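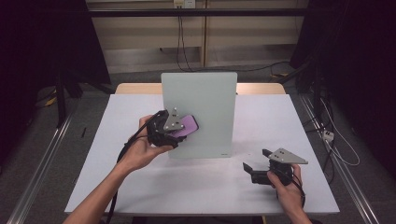
How do I clean a frosted panel without leaving shiny streaks?

Asked 3/31/18 in Home & Cleaning, Zosville board – 802 views

I have a frosted panel that stands upright on my white craft table, kind of a pale greenish white with rounded top corners. I love the soft light I get through it, but the front gets smudgy from stuff being pressed up against it all the time. I tried plain window spray in December and ended up with shiny patches that took forever to fade. I don't know if it's glass or acrylic (got it secondhand in Cletwood, no paperwork). There's a tiny mark near the bottom right corner but I can't read it, even with my glasses on! What do you all use?

2 answers

Answer 1 (25 votes)
Figure out the material first. Tap it with a fingernail – glass kind of rings and feels cold, acrylic sounds dull and feels closer to room temperature. If you can't decide, treat it like acrylic and skip anything with ammonia. I do mine with warm water, a drop of dish soap and a microfiber cloth, the whole face in one go. If you only scrub the smudge you get a clean spot that looks worse than the smudge did. Then a second cloth with plain water, and dry it right away. Your shiny patches were probably spray residue sitting in the rough side, so you may need to rinse a couple of times. Oh, and lay it flat on a towel if you can, I knocked mine over once and chipped a corner.

Answer 2 (2 votes)
magic eraser works great on my shower door, never tried it on plastic though so maybe test a corner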